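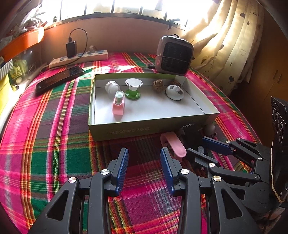
Posted by gianni_caputo – 2024-07-31

Moving out of the apartment after nine years and I've hit the junk drawer. You know the one. I dumped the small stuff into a box lid on the bed and it has been sitting there since lunch. A cap that fits no bottle I own, a couple of nuts, plastic bits. My rule was supposed to be that anything I can't name in 20 seconds goes. So far I have thrown out a rubber band. How do you people do this?

RMarras
Toss the lot. I moved in June and paid a mover by the box, which cured me fast. You will not miss a cap.

zuccaro_c
Disagree with Rebecca, strongly. I threw out a little white plug during my last move and it was the drain stopper for the dehumidifier. Honen wanted 45 dollars for a new one, plus shipping. Keep everything for one year, label it MYSTERY, put it in the garage.

RMarras
Corrado, how many MYSTERY boxes are in your garage right now?

zuccaro_c
2. That's a normal amount.

Nunzia_S
Are the nuts the kind you eat or the kind you tighten?

gianni_caputo
The kind you eat, in theory. I wouldn't. I think they date from the Christmas my aunt from Monti stayed with us, and she brought enough for a siege.

Nunzia_S
Then you've got one decision made. Squirrels.

lino_d
Squirrels won't touch old ones, I've tried. They gave me a look.
On the actual question – sort by room, and if a thing has no room, it's trash. I did our whole kitchen that way in an evening. My wife then went through the trash bag and took half of it back, so allow time for that.

RMarras
See, this is how you end up with 1,000 pieces of plastic and no place to sit.

gianni_caputo
Update: rubber band is back out of the trash, I needed it to hold the box shut. Box is labeled MYSTERY. Sorry Rebecca.

zuccaro_c
Welcome.

RMarras
I give up. Leave it for the next tenant.

Contact the moderators | © Etness Household Forums | Back to top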